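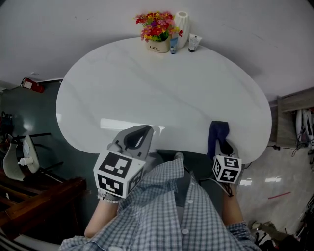

2 min read

I've been building grippers in the shared workshop at Kneath since June, and I've gone right off the idea that a home robot should be clever first. Give me a decent pair of fingers any day! You hold one in each hand, you sit at a table with a bit of cloth, and you find out very quickly what you got wrong.

Cloth is the great leveller. Mugs forgive you, blocks forgive you, but a square of navy fabric slides off a badly angled fingertip and makes you feel a fool. Tomás Teixeira, who shares my bench, thinks I should simulate the lot and save myself the bother. I did try (715 runs, if you must know) and learned less than I did from one evening with my elbows on the table.

My other grumble is the marker cubes. Everyone wants them smaller. I say print them big and bold, put up with the wobble, and shrink them later if your wrists complain - mine do, a bit.

So if you're starting out, please don't buy an arm yet. Make the hands, use them yourself for a month, and clip that trailing cable to your sleeve before you stand up.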